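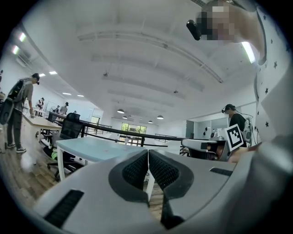
Progress report no. 2 — county records and local history project
May 25, 2019

Where we are

Second report on the grant, covering February to now. Short version: transcription is ahead, indexing is behind, money is fine.

Transcription

467 pages of the county court minute books are now typed up, out of the three volumes we said we'd cover. Books A and B done. Book C is started but slow going, different clerk from the spring term on and his hand is terrible. He also abbreviates every first name, so Jas., Jno., Jos. all over the place and you can't always tell the last two apart. We are leaving these as written and not guessing.

292 of those pages have had a second read against the microfilm. The rest will get theirs over the summer. Error rate is low on ordinary text, higher on surnames and on the land descriptions (poles, chains, "thence to a stake").

Loyalty oaths and voter registers

This is the part you asked about. The 1867 registers survive for 8 of the county's precincts. They are the first lists here that carry Black and white voters together, so for many of the freedmen's families it is the earliest record with a full name on it. We had figured on 400 entries when we wrote the proposal. There are a good many more than that, some pages being written on both sides, which the old finding aid doesn't mention.

The oath slips are in worse shape. Several bundles got damp at some point long before they came to us and are stuck together. Not touching those until the conservator has had a look. Quote from Prekus came in under budget, work is booked.

Also found — a folded petition from before the war's end, misfiled with the tax receipts, asking that the courthouse be repaired and the term of court moved. Not in the scope of the grant but it will be transcribed anyway.

Index and website

Behind. The Clavoment database took longer to set up than planned and the first import dropped every entry with a apostrophe in it (O'Neal, O'Bryan etc). Fixed now, reimported, spot checked. Name index for Book A is live for staff only. Public page to follow once Book B is in.

Scanning with Samero is finished except for the two oversize plats. Those need a bigger bed than they have.

Spending

Inside the budget on every line. Scanning came in a little over, conservation a little under, they roughly cancel. We would like to move what is left in travel to the El Sherbiny line, for archival boxes and folders — the old ones are acid and falling apart. Please confirm by email if that is OK, no need for a formal amendment as I read the terms.

Next period

Finish Book C. Second read of everything outstanding. Registers typed and checked. Oath slips back from conservation, scanned if they can be opened safely. Index for Books A and B open to the public.

Talk at the library on the 1867 election is being planned, date to come. Recipts and the full page log are in the shared folder.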